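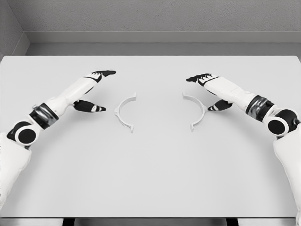

What does a tide gauge measure when the sea is frozen?

The level of the water under the ice, taken from a pipe that runs down through it. The ice is a lid and makes no difference to the reading.

That was the first entry in the training binder at Clonorside Station, and the new keeper read it twice on the boat. The rest of the binder dealt with valves.

The station recorded sea level every 5 minutes and sent the figures to the Keltmont office. The well was a vertical pipe with a float in it. The keeper's duties were to clear the inlet, check the clock and compare the float against the painted staff on the pier. A difference of up to 2 centimeters was acceptable. Anything larger went in the log in red.

In December the difference was 27 centimeters.

The keeper cleared the inlet and checked the clock. The float was weighed and had not taken on water. The wire was replaced. The next reading on the staff was low water, as the tables predicted. The float said the sea was 27 centimeters higher.

Keltmont replied that the staff had probably slipped. The keeper surveyed it from the brass mark in the church wall – a slow job in wind – and found it correct. Keltmont then replied that the mark had probably slipped.

The old logs were in the pump room, bound in green cloth. Page 915 of the third volume had a red entry in a different hand. It gave the same difference, in the same month, with one line of remarks: "Vurnari light not visible. Float is correct. Move the boats."

Vurnari was the island to the north. The keeper went out to the end of the pier and looked for the light for the length of one full rotation, then for a second. There was cloud in that direction, low and even.

The keeper went back in, entered the reading in red and initialed it. The next transmission was due in four minutes. The boats were on the shingle below the Tilahun sheds, above the ordinary high-water line, and the winch had not been greased since fall.

The keeper took the grease and went down.

Filed under: Short Fiction / Coast & Weather

© 2024 All stories remain the property of their authors. Contact | Back to top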